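Setting Up the Sheet Pick Task on the Club Arm

Robotics Club Wiki > Arm Bench > Tutorials

Once you have done the safety sign-off and the jogging exercise, the sheet pick is the first real task on the arm. You teach the robot to come down over a thin plastic sheet, stop just above it, pick it up and set it down in a new spot. It takes most teams two bench sessions. If you are on the Herholm competition team, you need this finished before you start on the Irnico challenge board, which reuses the same approach and retreat points.

What you need

A bench booking for at least two hours
The green end effector, already mounted (ask before you change it)
One clear square sheet from the drawer marked Seok
The wooden work board and a C-clamp
Your team's folder on the bench computer
A notebook

Step 1. Fix the board

Lay the wooden board on the slotted table and push it up against the stop. Clamp it on the right side, away from where the arm will travel. Try to slide the board with both hands. If it moves at all, tighten the clamp and try again. Every point you teach is measured from the robot base, so a board that shifts overnight means teaching the whole set over.

Route the cables now too. Jog the arm slowly to the far corner of the board and back, and watch the cables the whole way. They should have slack at both ends and should not catch on the clamp.

Step 2. Make your user frame

Open the frame menu on the pendant and choose the three-point method. Touch off the origin at the near left corner of the board, then a point along the front edge, then a point toward the back. Save the frame under your team name. Do not overwrite frame 1. It belongs to the Erkance demo and people get upset.

Check the frame by jogging in X only. The tool should follow the front edge. If it drifts off toward the middle, one of your three points was sloppy, and the quickest fix is to do all three again.

Step 3. Teach the points

You need five:

Home — arm up and clear of everything
Approach — over the center of the sheet, well above it
Pick — just over the surface
Retreat — same position as Approach, saved separately
Place — wherever you want the sheet to end up

Switch to slow jog before you go below Approach. Come down in small steps and keep your eyes at board level. The varnish is shiny and a clear sheet is hard to see from standing height, so crouch down and look across the board. The shadow of the tool helps here. As the tool gets closer to the board, the tool and its shadow close up.
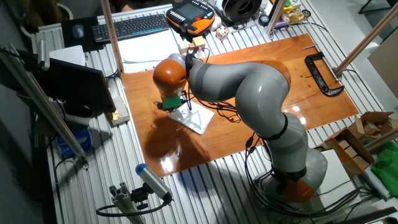 Save Pick when the gap looks right to two people. Write the Z value in your notebook as well as saving it, because the point list has been lost before.

The sheet does not have to be square to the board. Turning it is good practice, since you then have to rotate the last joint to match. Do that rotation at Approach, not on the way down.

Step 4. Run it slow

Run the program in step mode first, one line at a time, with your thumb near the stop. Then run it straight through at 8 percent speed. Keep hands off the board while the program is active, including between moves when the arm is only waiting.

If the joint limit warning comes up, jog back to Home and reteach Approach with the elbow higher. A seven-axis arm can reach the same point in many ways, and the first one you find is often a bad one.

Step 5. Log the run

Enter each attempt in the task log on the bench computer: team name, speed, and whether the sheet landed inside the tape. The log takes 2,000 entries and is at 1,790, so please don't log test clicks. You can move on to the Irnico board after 28 clean runs. They don't need to be in a row.

Before you leave

Send the arm to Home, turn off the drives, and hang up the pendant. Leave the board clamped if your team has the next booking. Otherwise take it off and put the clamp back in the drawer. The sheet goes back in its paper sleeve — it scratches easily, and the scratched ones are harder to pick.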